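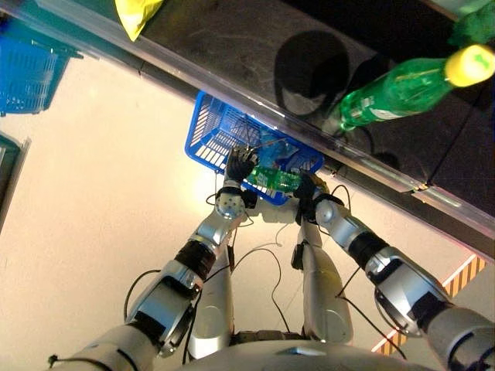

5 Apr 2022

Up at six. Rain had stopped but the gutter over the back steps was still dripping. Knee stiff going down, fine once I moved around. Put the beans on to soak, which I should have done last night.

The main business of the day was the budget. I have been putting it off since the rent letter came. Sat down after breakfast with the bank statement and the shoebox and went through all of March. What came in was 2,984 and I could account for all of it going out except 12 dollars, which I decided to let go. Rent takes the biggest piece. After that it's the car, and after the car it's food, at 876. I wrote that number on the back of an envelope and looked at it for a while. There are two of us in this house and one of us is fourteen and eats like three people, but still.

Some of it is easy to see. We went out or ordered in on nights I worked late, and those nights cost more than a week of lunches. The rest is harder because it's small stuff. Juice, cereal bars, the good cheese, a second jar of something because I forgot we had the first one. I found two open bags of brown sugar in the cupboard, both hard as a brick, and a third one not opened.

So I'm going to try what Celeste Herrera does. She told me how it works when we were both waiting at the clinic last month. She takes out cash on the first, puts it in envelopes by the week, and when the envelope is empty they eat what's in the house. She has done this since September and says the first month was bad and then it got to be normal. I don't know if I'll do the cash. I might keep a running total in the notebook and stop when I get to 200 for the week. That would bring us in under last month even with a long month.

Told Nico at lunch. He took it fairly well. He wanted to know if snacks counted and I said everything that goes in the cart counts. He asked if he could have his own part of it to spend how he wants. I said I'd think about it.

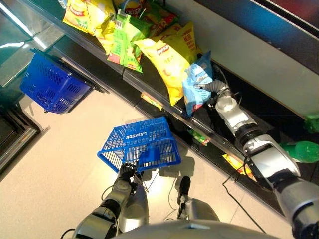
The chip shelf. Nico's case for a snack allowance.

I did think about it and I believe I'll let him have ten a week. If it goes on chips by the second day, then it goes on chips, and he can look at the empty cupboard until the next one. My mother did the same with me and bus fare and I walked home a lot that spring.

Called the Planel office in the afternoon about the electric bill, which has an estimated reading on it for the second time. On hold for most of an hour. The woman who finally picked up was polite and said I could send in the number off the meter myself. Went out with the flashlight, pulled the ivy away from the box, and read it off to her. She'll send a corrected bill. I wrote down her name and the time in the notebook in case she doesn't.

Funmilayo came by at four with the casserole dish she borrowed at Christmas and stayed for coffee. She is thinking of leaving Jutard. They changed her shift again and she has to be in by five two mornings a week, and her sister can't always take the baby that early. There's an opening in the records room at the county and I said she should put in for it. She's careful and she types fast. She says they want a certificate. I said apply anyway.

Made the beans with the end of the ham and an onion and the last of the rice. It was good and there's enough for tomorrow. Spent nothing today, so the notebook has a zero on its first line.

Need to do: move the dentist, ask about the bus pass, look for the warranty on the washer, which has started knocking on the spin. Threw out the brown sugar, the two hard ones. Library books are due and I haven't finished the long one. I'll renew it.

Cleared up, watched half of a program about lighthouses, bed by ten.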